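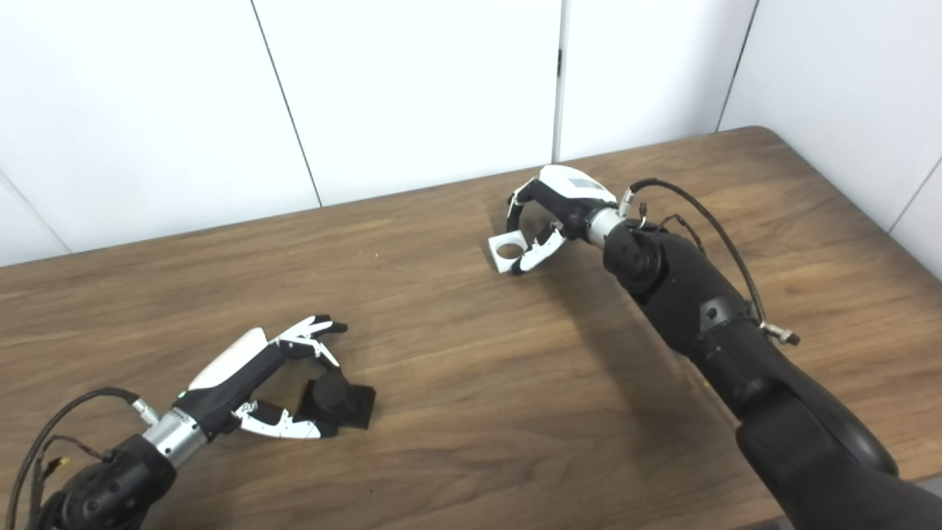
Flomgate Furniture Care
Frequently Asked Questions

How often should I oil a wooden tabletop?
Twice a year is enough for most dining tables. A table that gets heavy daily use, or one that stands near a radiator, may need a third coat in November when the heating comes on. If drops of water stop beading on the surface, it is time.

Which oil do you use?
We use Rizk hard oil on every table we refinish. It comes in clear and in warm brown. The brown adds a little color each time, so use the clear one if you like the shade you have now.

How long does a coat take to dry?
Leave it overnight. You can put light things on it in the morning, but wait 7 days before using hot dishes or wiping it with a damp cloth.

Can I use Rizk oil over varnish?
No. Oil can't soak through varnish and will stay sticky. The varnish has to be stripped or sanded off first. If you aren't sure which finish you have, rub a hidden spot under the edge with a little denatured alcohol. Shellac will soften. Varnish usually won't.

What grit of sandpaper should I use?
Start with 120 and finish with 180 for most hardwoods. Always sand with the grain. Going up to 300 or higher closes the surface and the oil doesn't take as well.

How do I get rid of white rings?
White rings are moisture in the finish. They often fade without help in a day or two. If they don't, rub them gently with a soft cloth and a little oil. Black rings have gone into the wood itself and need sanding.

Is the Veveo cleaner safe for oiled wood?
Yes, when diluted. Use one capful to a bucket of lukewarm water, wring the cloth out well, and dry the table afterward. Don't use it on waxed furniture.

Are oily rags really dangerous?
Yes. They can heat up and catch fire without a flame or spark. Lay them flat outdoors to dry, away from anything that burns, or put them in a metal can filled with water and close the lid. Never leave them in a pile.

Do you refinish tables on site?
Only in the Cakow area. Elsewhere we collect the table, work on it in our shop, and bring it back. Shop jobs take three weeks.

What does it cost?
A standard tabletop starts at $300. Large tables and tables with leaves are quoted separately. Veneer costs more because it has to be sanded by hand.

Do you work on antiques?
Sometimes. Refinishing can lower the value of an old piece, so we ask for photos before we agree to anything. If the insured value is over $1000, please get an appraisal first.

Who do I contact?
Write to Marwan Hattar at the shop desk. Include the length and width of the table, the kind of wood if you know it, and your zip code. Messages sent before 3 p.m. are answered the same working day.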